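**El plástico de casa, segunda entrega**

1 de marzo de 2024

Hola otra vez. En la carta de diciembre prometí que seguiría con lo del plástico y varios me habéis escrito para recordármelo (gracias, Hsiu-ying, por los tres correos seguidos, ya me había enterado con el primero). Pues venga, hoy toca hablar del cubo amarillo, de las botellas con restos, de los tapones y de una discusión familiar que todavía colea y que empezó por un yogur.

Empiezo por las bebidas, que es lo que más entra en mi casa. Yo tengo debilidad por los tés embotellados del súper asiático de la esquina, esos de etiqueta muy colorida que no sé leer y que elijo por el color. Me gustan fríos, me gustan a media tarde y me gusta tenerlos en la mochila. El problema es que uno al día son muchas botellas al cabo del mes, y cuando empecé a separar en serio me dio bastante vergüenza ver la bolsa.
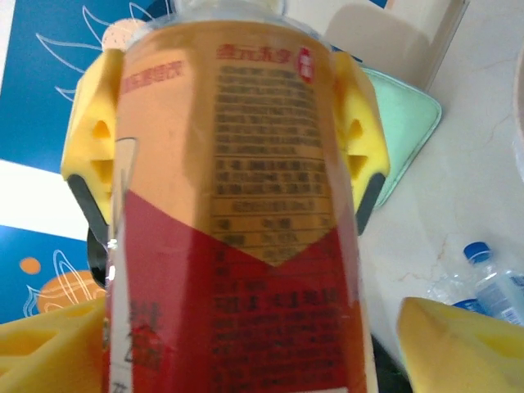
Lo primero que cambié fue el tamaño. Kwok-wai Mok, que vive dos pisos más abajo y es de esas personas que se leen la letra pequeña de todo, me convenció de comprar el té suelto y hacerlo yo por la noche en una jarra. Me costó una semana cogerle el punto: el primer día salió un agua triste, el segundo parecía barniz. Ahora pongo las hojas en agua fría, las dejo en la nevera hasta la mañana y lo cuelo con el colador de la harina. ¿Es igual que el de botella? No, no es tan dulce, pero a estas alturas ya me he acostumbrado y el otro me empalaga. Sigo comprando uno los viernes, eso sí, y no pienso pedir perdón.

Para llevármelo uso una botella de acero Skesberg que me regalaron y que pesa como un muerto. Si alguien tiene una más ligera que cierre bien, que me lo cuente, por favor, que ya he mojado un libro de la biblioteca y la bibliotecaria me mira raro.

Ahora, el yogur. Mi cuñada sostiene que el envase hay que fregarlo con jabón antes de tirarlo, mi madre dice que eso es gastar agua para nada, y en la comida del domingo pasado casi acabamos a gritos entre el segundo plato y el flan. Llamé al teléfono de información de mi ayuntamiento (media hora de musiquita) y me atendió un señor muy amable que me dijo que basta con vaciarlo bien. Escurrirlo, rebañarlo con la cuchara y ya está. Mi madre lo ha contado a toda la escalera. Mi cuñada dice que el señor era nuevo.

Con las botellas hago lo mismo: las vacío del todo, las aplasto y les vuelvo a poner el tapón, que es lo que me recomendaron por teléfono. Preguntad en vuestro municipio, de todas formas, que por lo que me vais contando cada uno tiene sus manías. Aplastadas ocupan muchísimo menos. Yo antes bajaba la bolsa casi a diario y era todo aire, una tontería.
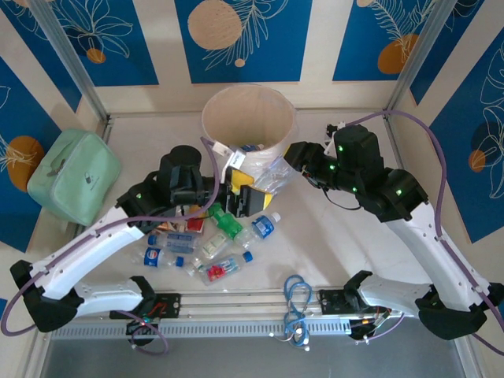 *Botella de tapón azul y bolsa transparente arrugada, junto al borde de la papelera.*

Lo de las bolsas me lo preguntó Siu-ming Shih hace ya tiempo y no le había contestado, así que va por aquí. Las mías tienen tres vidas: primero la fruta, luego el bocadillo y al final el fondo del cubo del baño. Las que están muy sobadas van al amarillo directamente. Tengo un cajón donde las guardo dobladas en triangulito, una técnica de mi abuela que aprendí de niña y que me relaja más que cualquier aplicación de meditación. El cajón ya no cierra, pero eso es otro asunto.

Y ya que estamos con los cubos. Después de probar de todo, he acabado con dos en la cocina y una caja de cartón en el balcón para el papel. El grande lleva bolsas de 60 litros y no lo recomiendo para un piso pequeño: tarda tanto en llenarse que para cuando lo bajas ya huele, sobre todo si alguien (no diré quién, pero tiene quince años) tira la lata de atún sin escurrir. Si volviera a empezar compraría uno más bajo, con tapa, que quepa debajo del fregadero. El modelo Flirnero que me recomendó Yen-ting Tsang me gusta mucho en la foto, lo que no me gusta es que la tapa vaya con pedal, porque en mi casa los pedales duran un trimestre.

Otro asunto que trae cola: los vasos de usar y tirar. En los cumpleaños de los niños ha sido siempre mi punto débil. Compraba el paquete, poníamos nombres con rotulador, a los cinco minutos ya no sabía nadie cuál era el suyo y cogían otro. Así toda la tarde, y al final una montaña de vasos a medio beber.

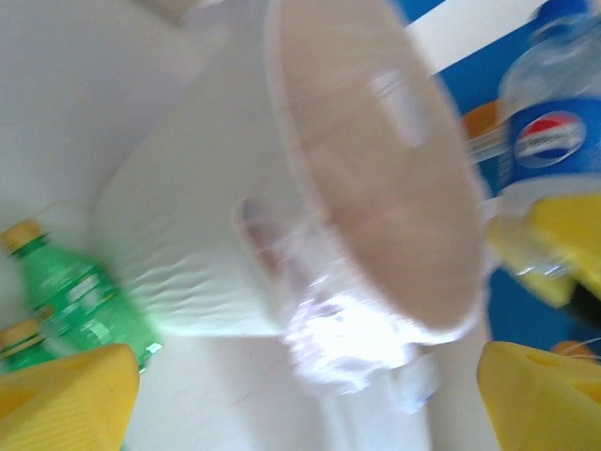

Este año cumplió los nueve la pequeña y me planté. Pedí vasos prestados a las vecinas, cada una los suyos, de cristal, de duralex, uno de propaganda de una gasolinera que ya ni existe. Pensé que sería un desastre y solo se rompió uno (mío, menos mal). Lo de no saber de quién es el vaso lo resolvimos con gomas del pelo de colores puestas por fuera, idea de la propia cumpleañera, que está muy orgullosa y se lo explica a todo el mundo. Luego hubo que fregar, claro. Fregamos Ho-yin Hsiao y yo, con la radio puesta y comiéndonos las sobras de la tarta de pie, y fue casi lo mejor de la tarde.

No os quiero vender la moto, eh. En la merienda del colegio de diciembre volvimos a los desechables porque éramos un montón y en el gimnasio no hay ni un triste grifo de agua caliente. Lo que hicimos fue poner un saco solo para los vasos, bien a la vista, y otro para lo demás. Funcionó a medias. Los mayores acertaban bastante, los padres bastante menos, y en el saco de los vasos apareció una bufanda que sigue en mi casa. Es gris, de lana, con flecos. Si es vuestra, escribidme.

Paso a las preguntas que han ido llegando.

**¿Las botellas de color van al mismo sitio que las transparentes?** En mi calle sí, al mismo contenedor amarillo. Las verdes de refresco, las de agua, las de aceite de plástico, todas juntas. El que va aparte es el vidrio, y aquí confieso que durante años eché al de vidrio un par de botellas verdes de plástico muy grueso porque las tiraba de noche y sin gafas.
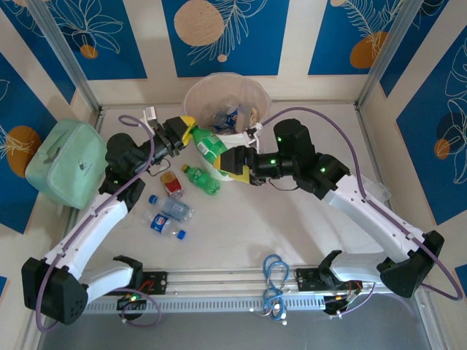 **¿Y las perchas, los táperes, los juguetes rotos?** A mí me han dicho que al amarillo van los envases, y que un táper de los de casa no cuenta como tal. Los míos van al punto limpio cuando junto unos cuantos. El nuestro está detrás de la nave de Waltbridge, se entra por la rampa de atrás y los sábados por la mañana hay cola, así que id a la hora de comer.

**¿Merece la pena la compra a granel?** Depende de lo que compréis. Yo he ganado con el arroz, las lentejas y los frutos secos, y he perdido con el detergente. Llevaba el bote de casa, de 700 mililitros, se me abrió en el autobús y estuve media línea pidiendo disculpas y dejando huellas de espuma. El té suelto lo compro en bolsitas de papel de 260 gramos, que me duran bastante si no viene mi hermano.

**¿Cómo convences a los demás de tu casa?** Mal. Lo intenté con un cartel en la nevera y le pintaron bigote. Lo único que me ha servido es poner el cubo amarillo más a mano que el otro. La gente tira las cosas en lo primero que pilla, yo incluida, sobre todo después de cenar.

Para la próxima carta quiero hablar del papel de cocina, del que gastamos una barbaridad, y de los trapos hechos con camisetas viejas. Si tenéis camisetas que ya no dan más de sí, no las tiréis todavía, que os paso las medidas. Y si alguien ha conseguido quitar el olor a curry de un táper, que me escriba cuanto antes, he probado con limón, con bicarbonato y dejándolo al sol en la ventana - y ahí sigue el curry.

Un abrazo y hasta la próxima.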